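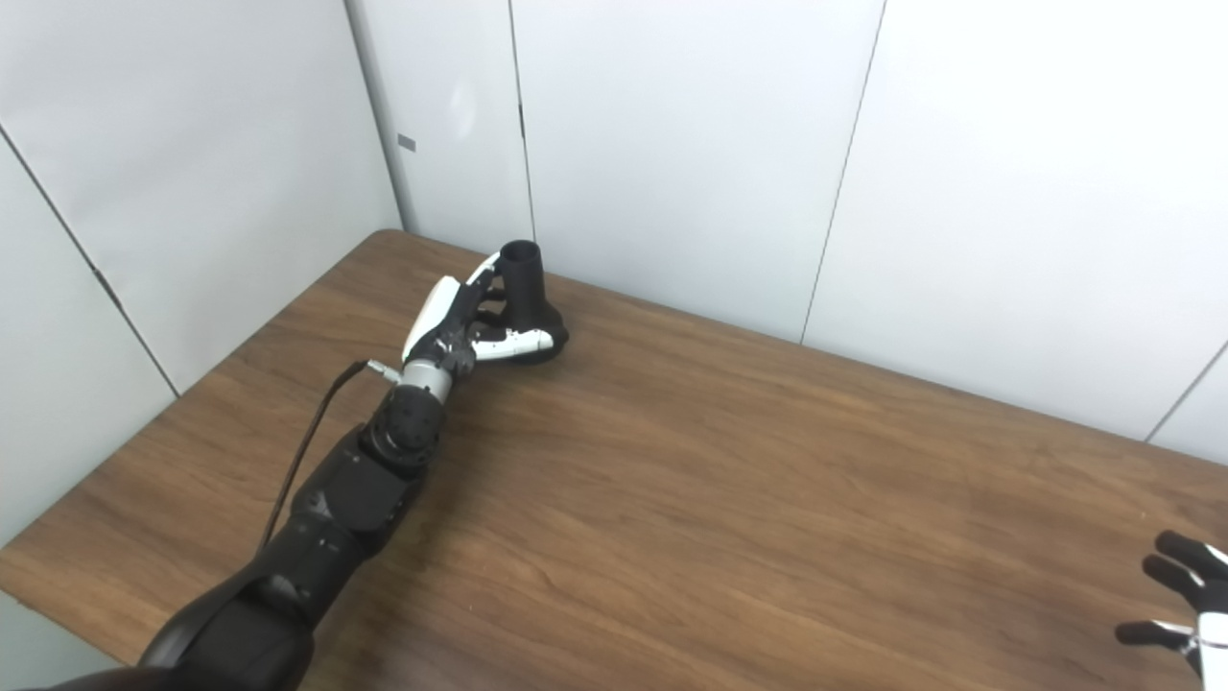
A brown wooden tabletop.

Filed under: Home & Kitchen > Furniture > Tables
Posted 11th August by Hala Haddadin

The kitchen table is the table a household eats at when there's no company, and I've been wanting to write this entry for ages because I love the things! It's different from a dining table mostly in how it gets treated. A dining table gets a cloth and candles. A kitchen table gets the mail, the homework, a bag of onions and somebody's elbows.

Most of the old ones were built as work surfaces first. You rolled dough on them, plucked birds on them, and ate at one end once you'd pushed the mess to the other. My grandmother's was pine, scrubbed so often that the soft grain had worn down and the hard grain stood up in ridges (terrible for handwriting, great for shelling peas).

Pine and beech are the usual cheap woods, then oak, then walnut if you've got the money. Darker wood hides coffee rings but shows flour and dust like you wouldn't believe. Height is normally a hand's width or so above the knees of whoever is sitting – more than that and kids end up kneeling on their chairs.
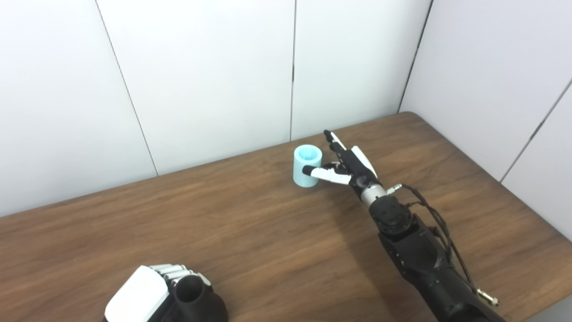 Small turquoise cup on a dark brown table with a walnut-like grain.

Finishes are where people argue. I'm an oil person. You wipe it on, leave it 16 minutes, wipe it off, and do it again every May. Relu Voicu, who restored mine, swears by hard wax and won't hear otherwise – he says oil is for people who like chores, and fair enough, I do. Varnish is tougher than both, but once it chips you're sanding the whole top.

Secondhand is the way to buy. I paid 250 dollars for a drop-leaf that seats six if everyone is polite. Check the underside for wobbly joints and old woodworm holes, and take a tape measure to your doorway before you hand over any cash! Drop-leaf and gateleg types get their own entry.

Last updated by Paula Rusu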